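Last updated: August

Every vendor who comes through our shop wants to talk about the gripper. Dokon brought a pair of fingers with a soft pad and a chart. Wihongi brought a stiffer pair and a better chart. Plotis sent theirs in a box with no chart at all, and I liked them for that until I tried to mount the things. After 11 weeks of swapping hardware on one arm I have come to think the comparison we were asked to make is close to worthless, and that most of the published ones are too.

Start with the score. We ran 788 picks. The spread between the best fingers and the worst was smaller than the spread between a good morning and a bad one with the same fingers. Move a lamp, change who lays out the parts, and the ranking shuffles. Huia Doolan, who kept the logs, wanted to publish the table with a note about this. I wanted to publish the note and drop the table.

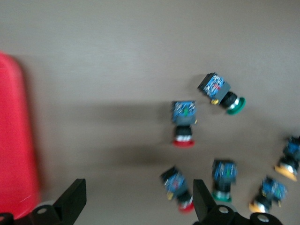 My bigger complaint is with the test parts. The sales demo uses cubes, or a foam ball, or a can standing up straight as if it had been told to. I have never been paid to move a foam ball. Push-button switches are nearer to what people call us about, and they are rude little objects: a boxy contact block at one end, a round cap at the other, a short cylinder in between, and a terminal lug that can stick out of the side where a fingertip would like to go. Lay a few down at different angles and "grip width" on a spec sheet stops telling you much. Which part of the switch did they have in mind?

Then there is the wrist camera. Bedbridge sells a controller that promises to plan from wrist images alone, and I will believe it when I see their bad images as well as their sharp ones. A small camera on a moving arm gives you blur. It gives you shadows lying across the parts, and your own fingertip sitting in front of the thing you want. If the controller was tuned on stills from a parked arm, I'd like that printed on the front page of the manual in large type.

I am not against any of this equipment. We kept 3 of the 7 finger sets, and one of them is on the arm now. But I kept them for dull reasons, such as screws I can reach and a supplier who picks up the phone, and no chart I was shown had a column for either.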